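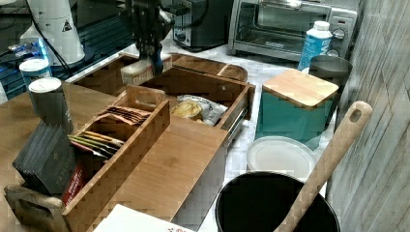

Pesbridge kitchen refit – where we've got to

October 16, 2018

Hello Safta, a quick catch-up on the tea corner, as I know you've been waiting! The bamboo bits are out on the table and I'm really pleased with them. The big storage box has a drawer that pulls right out (crisps have found their way into it already), and the tea organiser has a lovely carved handle up the middle, so you can carry the lot into a meeting in one go. It's packed – brown sachets at the back, then the bright wrapped ones, and the Taylors packets propped against the side until I find them a proper home. The pale wooden scrub brush will live by the sink.

Money

We've spent 138 pounds on storage so far, all of it from Hendetti, out of the 3000 you gave us for the whole kitchen. The plumbing is the big one still to come, and Brorer want paying in 2 instalments.

Still to do

Dorin Roman is chasing Nistor for the shelf brackets, which were promised in May – I've asked him to ring them again. I'd also like labels for the canisters. Could you let me know whether the toaster and the little oven can stay where they are on the marble worktop? The electrician needs an answer before he starts.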